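Progress report to Hamdan, second period
Small parts sorting and bowl trial

Work in this period went on the sorting station. The Pramine grant paid for the perforated platform and the bowls, and both are now in daily use. The starting stock was 300 mixed metal parts, of which 167 have been sorted and entered on the parts list. The rest will be done before the next report.

The platform keeps the bowls up off the wood and gives each one a regular place. We use orange-red bowls for sorted parts and keep a spare within reach. Bowls not in use are stacked, which has freed up space on the bench. 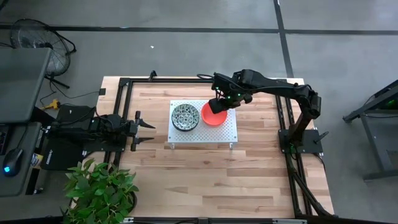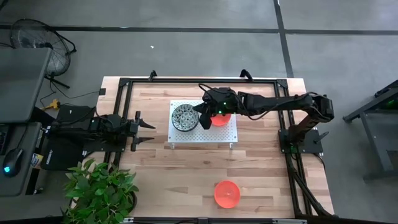
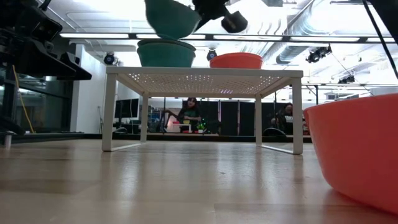
Bevan Te Moana has asked whether the parts could be sorted by length before they go into the bowls, as the present order means every batch is handled twice. We think this is a fair point – it will be tried on the next batch of 40.

Spending is within budget. The one late item is the set of lids from Kukier, ordered in November and not yet delivered. Until the lids come, filled bowls are emptied into bags at the end of the day. This takes around 53 minutes a week.

Next period: finish the stock, test the new order, label the bags.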